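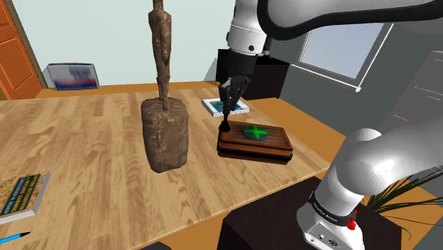

ok so I've been playing Voicu Cup on my phone for two weeks straight and I need to talk about it because my group chat has muted me

it's a penalty and free kick thing mostly, you swipe to shoot, swipe to dive, and then between matches you run a tiny club. I'm Wullport. I picked Wullport because the kit was green and they start in the bottom league with 900 coins and a goalie who is scared of the ball

first mistake: I spent all of it on a striker. she's great! she scores from anywhere! we lost our first match 4-5 because my keeper dives left every single time unless you grab him early. you have to put your thumb down BEFORE the kicker starts the run-up. the tutorial skips right past that

Damian Sutter (hi Damian) told me to sell the striker and I didn't speak to him for a whole evening. then I sold the striker

bought Urau with the money. if you play this you know. Urau is the keeper with the long arms and the special where everything slows down for a second when the shot leaves the foot. you get it once per half. I waste it on shots that are going wide, pretty much always, my thumb just panics

anyway with Urau we went up a league and I felt like a genius for one night

then I met Brandus. Brandus is the computer team with the curling free kick and I have lost to them more than I've lost to every other team put together. it starts out heading for the crowd and then it comes back in under the bar and you're already on the floor on the wrong side

things I tried against Brandus: standing one step off center (worse), a five-player wall (they go over it), a three-player wall (they go through it, somehow), turning the sound off so I wouldn't hear the little horn they do

what finally got me a draw was jumping late. like, feels-too-late late. you wait until the ball starts to bend and then flick up and across. Svenja Baumgartner posted a clip of it in the forum and I watched it so many times that my coffee went cold

about leagues, a couple of you asked. yes you can make one with friends, it caps at 26 people, and you don't all have to be online at once. ours is at nine. Ingeborg Wallner is top and has been since March and she only plays on the train, which makes me so mad

she says she never buys strikers. she puts everything into the keeper and the captain and wins on penalties. it's boring to watch and it works and I'm going to copy it

my complaints: the ads after a loss are way longer than the ads after a win, I swear I'm not imagining this. the arena with the rain is too dark to see the ball on my phone. and you can't rename your captain, so mine is stuck being called Captain 2

still playing it though - semifinal against Brandus tonight after dinner. if you want into the league, reply and I'll send the code, bring a keeper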